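PRESS RELEASE
For immediate use
Rombridge, September

A cloth for the table you actually use: Gellero brings out the Widmer table cover

I make table covers, and I have spent far too much of this year thinking about one of them, so I'm very pleased to say it's ready. The Widmer goes on sale this September from our shop in Rombridge and from the Gellero website. It's a big plain cloth for the sort of table that gets used all day long: the one in the spare room where the washing ends up, the one in the workroom with a screwdriver at one end and somebody's sandwich at the other, the one in the village hall that gets dragged out for everything.

It comes in two colours, olive green and a pale cream. There are nine sizes, from a small square one for a card table up to a great long thing that I can't fold on my own. Prices start at £49.

I should say straight away that this isn't a dinner cloth. We've made those at Gellero for years and we'll carry on making them, with the hemstitching and the matching napkins, and I'm fond of them. But our customers kept telling us (usually in the middle of ordering something else!) that they'd put an old blanket or a bed sheet over the table they did their jobs on, and did we have anything better. For a long time the answer was no. We'd send them off with a remnant from under the counter and a bit of advice about hemming it.

So the Widmer started as remnants, really. I cut a few up last winter, hemmed them badly and sent them out to people who'd said they would put them to use and tell me the truth. The first ones were too light and slid off the moment you leaned on them. The next lot were so stiff they stood up at the corners like a tent, and one came back with a note pinned to it saying only "no". I've kept the note.

The one we settled on has enough weight to stay where you put it, and it still drapes over the edge without a fight. It will crease. I want to be plain about that, as I know some people like a table to look ironed. You can iron it if you like, medium heat, and it'll look lovely for an hour or so. I don't bother with mine. It goes on as it comes out of the cupboard, and by the end of a morning there are ridges all over it and things sitting in the dips.

Olive is the workroom colour. It hides a pencil mark and a bit of dust, and small pale things are easy to find on it, which matters to me more than it used to now that I need glasses for threading needles. If your table tends to fill up with gadgets, cables and little hand tools, it's the one I'd point you to.

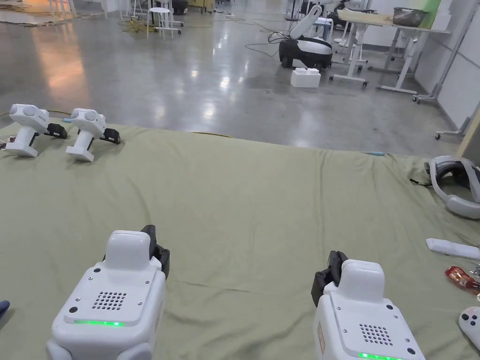 The Widmer in olive, with a headset, a remote control and a small blue-handled tool laid out along one side.

Wires are a nuisance on a bare tabletop, I find. They slither about, and then the plug goes over the edge and takes the rest with it. On a cloth they stay a bit more put. I wouldn't claim it as a feature, and please don't go running anything hot on top of it, but several of the people who tried the early versions brought it up without being asked. Another thing they brought up was noise. You can put a spanner down on a covered table at six in the morning and not wake the house. And screws don't roll nearly so far, though they do still roll, and they still go under the radiator.

I did have one tester who used hers for potting up seedlings, and it came back with half the greenhouse in it. We washed it and it was fine. Both colours wash at up to 60 degrees and can go on the line or in the tumble dryer on low. Give it a good shake outdoors first, particularly if you've been sawing anything. Our care label says all this in rather fewer words.

Then there's the cream, which very nearly didn't happen. I had it down as the silly choice. Who wants a pale cloth on a working table? But it was the one the laundry people asked for, again and again. If you sort and fold clothes on a table you want to see what you've got: the sock that's come through inside out, the bit of fluff, the navy jumper that looked black in the basket. Against the cream you can pick out an edge or a line of stitching quickly, and if you fold for a living (or have teenagers, which comes to much the same) that soon adds up.

It's kinder to clothes as well, to my mind. My old sorting table was bare chipboard with a rough corner, and it had a go at every cuff that went past. With a cover over it you can drag a shirt towards you, flip it and smooth it out flat with both hands. Start with the sleeves. I always start with the sleeves, then fold in the sides, then bring the bottom up, and if it looks like a dog's dinner I shake it out and begin again. Blue shirts seem to be the worst for some reason, or perhaps I just own too many of them.

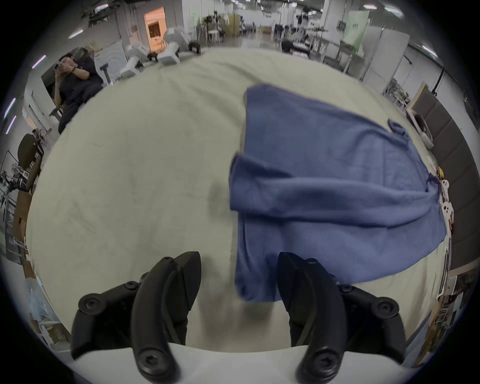 The size you'll want depends on how far down you like it to hang. For folding I'd have it short at the side where you stand, so you aren't treading on it or getting it caught between your knees and the table. On the far side it can hang as low as you please. For a table that has boxes kept underneath, go up a size and let it cover the lot. We've got a sheet in the shop with all nine sizes drawn on it next to the usual tables (trestle, gateleg, pasting, the folding ones from the garden centre), and the same sheet is on the website. If yours is an odd shape, measure the top, write it down and ring us. We've been asked about a kidney-shaped one already and we're having a think.

The hem is double turned and stitched twice. The corners are mitred on the larger sizes and plain on the smaller ones, and I'd rather tell you that now than have you find out when you buy two. There's a hanging loop at one corner. I went back and forth about the loop for weeks and took it off altogether at one point, but people kept sewing their own on, so there it is.

We've made 920 covers for this first run. They were cut and sewn at our workroom in Jenville, where we moved the big cutting table last year, and they're packed and sent out from Rombridge. When this run's gone we'll make more, though I can't promise the olive will be exactly the same shade. Dye has its own ideas. If you want two that match, buy them together.

If you'd like to see one before you buy, both colours will be out on tables in the Rombridge shop all through September, from 9 in the morning. Come and lean on them, spill something if you must, bring a pile of washing and have a go at folding it. I mean that! We did it one morning in the summer with the doors open and had people in doing their ironing baskets, and I got more useful remarks out of that one morning than from months of sending parcels. There's a kettle on. Parking's easier round the back, past the yard gates, but mind the low branch.

Anyone who took part in the try-outs and still has an early cover can swap it for a finished one. Just bring it in, whatever state it's in. I'd quite like the tent one back, if whoever has it is reading.

What's next? Well, we've been asked for a padded version for pressing on, and for something narrower that would do for a workbench shelf. I've got a sample of the padded one on my own table at home. It isn't right yet. The wadding goes lumpy in the wash, so that's my winter sorted.

NOTES FOR EDITORS

The Widmer table cover is made by Gellero and is on sale from September. Colours: olive green, pale cream. Nine sizes, from £49. Machine washable at up to 60 degrees.

Gellero makes and sells table linen and household cloths. The shop and office are in Rombridge and the sewing workroom is in Jenville.

Samples can be lent to magazines and local papers for a fortnight. Please say which colour you'd like and roughly how big your table is. We'd be glad of the postage back if you can manage it.

Swatches of both colours are free to anyone who asks, readers included. Write to the Rombridge shop or pick one up from the dish by the till.

Press enquiries: please ring the Gellero shop in Rombridge and ask for the table cover person. That's me, and if I'm over at the workroom they'll pass the message on.

Ends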